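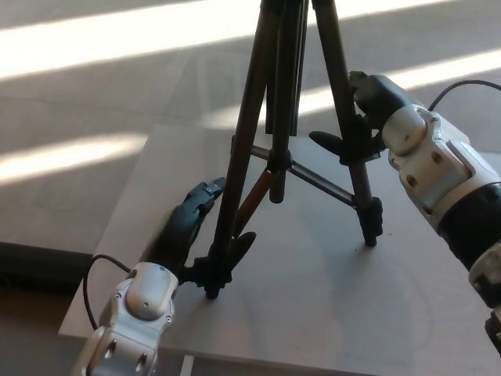

Fig. 2. Lower half of the tripod on a tabletop, showing the leg clamps, the spreader braces and the bottom of the centre column.

Section 2. Standing the tripod up and getting it level

Updated Oct 16, 2019

You've got it out of the bag and checked the bits against the list in Section 1, so now we can get it on its feet. I do all of this on a table the first time through. It saves my back, and it's a lot easier to see what the braces are up to when they're near eye level and not down around your shins. Once you know how it goes together you'll do it on the grass in the dark without thinking.

The Suvarna comes out of the bag with the legs closed, the clamps shut and the head already screwed to the plate. If yours came without a head (the Urgate kits sometimes do), stand the legs first and add the head later, in Section 3.

What you need
A flat table or a bit of clear floor
The soft cloth from the bag
A small spirit level, if your head hasn't got a bubble built in

Opening the legs

1. Wipe the feet. Old sand and dried mud stop the rubber gripping, and they'll scratch a good tabletop too.

2. Hold the tripod upright by the top with one hand, feet just off the table. Make sure the locking collar on the centre column is loose. Half a turn is plenty.

3. Pull one leg outward, nice and slow. The other two should follow, because they're all joined to the column by the spreader braces. If one lags behind, give it a little nudge near the brace, not down at the foot.

4. Keep going until the braces stop moving. Don't shove past that point! The braces are thin metal and they will bend, and a bent one never folds flat again. (Ask me how my first set ended up as tomato stakes.)

5. Set it down and let go gently. All the feet should be touching. If it rocks, pick it up and go back to step 3, as one of the legs is probably a bit short. We'll fix that in a minute.

Note: The bottom of the centre column is meant to hang clear of the table. It isn't a fourth leg. If yours touches, the column has been left too low, so raise it until you can get your fingers underneath and nip the collar up again.

Setting the leg length

The legs are telescoping tubes with flip locks. Start with the thickest tube and work down. People love to pull the skinny bottom sections out first, me included, but those are the wobbliest part of the whole thing, so leave them for last and only use them if you need the height.

6. Flip open the lock on one leg. Keep your other hand on the tube below it, or it'll drop on you.

7. Slide the tube out to where you want it and close the lock. It should shut with a firm press of the thumb. If it snaps over with no effort at all it's too loose, and if you're grunting it's too tight (see Adjusting a lock, further on).

8. Do the other legs to match. I line up against a strip of masking tape on the first leg. Vignesh Kandasamy, who wrote the original version of this guide, used to scratch a mark in the paint with a key, and I'd ask you not to do that to a tripod we all share.

9. Lean on the top with a flat palm, a bit at a time. Nothing should creep. If a leg sinks, that's the lock to look at.

Full height with everything out is 1,476 mm to the plate, before you touch the column. For tabletop work you won't want anything like that, so leave the lot closed.

CAUTION: Keep your fingers out of the space where the braces meet the column whenever you're opening or closing the legs. It pinches, and it pinches hard. Same goes for the flip locks and the soft bit of skin beside your thumb.

CAUTION: Never carry it by a brace. Hold it by the legs, gathered together, or by the column up top.

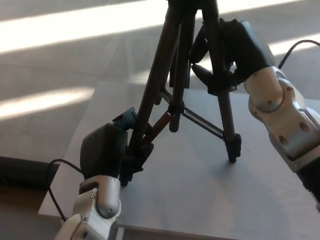

Levelling

Get the tripod standing where you'll be using it before you bother with this part. There's no sense levelling it on the kitchen table and then carting it outside.

10. Point one leg towards whatever you're shooting. That leaves a gap at the back for you to stand in, and you won't kick a foot every time you lean in to the viewfinder.

11. Look at the bubble, or rest your little level across the plate. Fix the worst direction first by shortening the leg on the high side. Small moves, 2 or 3 mm at a go.

12. Turn the level a quarter turn and do it again. Then go back and check the first direction, as it will have shifted a touch.

13. Leave the centre column down if you possibly can. I know it's quick and I know it's tempting, but every bit you wind up makes the picture shakier. Use the legs for height and the column for the last little fiddle.

14. Nip up the locking collar. Finger-tight is fine.

On a slope, put two legs downhill and one uphill, with the uphill one shortened. It feels backwards the first time.

Adjusting a lock

If a flip lock has gone slack there's a small screw on the side opposite the lever. Open the lever, turn the screw an eighth of a turn clockwise, close it and try again. Keep the turns small, as the clamps are plastic and an overtightened one will crack, usually when it's cold. Spare clamps are in the Idport tin with the hex key.

Ravindran Bangera has worked out that the clamps from the old Ivar legs fit these as well, with a bit of persuasion. Use the proper ones first, please, and keep the Ivar ones for emergencies.

Before you put a camera on it

Give it a gentle shove from each side. It should lean a little and come back without a foot lifting. Check that every lever is shut, and that the collar's done up. If you're using the long lens, hang your bag from the hook if your column has one, low enough that it won't swing.

Packing up is the same thing in reverse: column down, collar loose, bottom tubes in first, then the thick ones, and fold the legs with your hands well away from the braces. If it's been near salt water, leave the tubes pulled out for 30 minutes in the shade after you've wiped them down, and only then close it and bag it.

Fitting the head is in Section 3, starting on page 31.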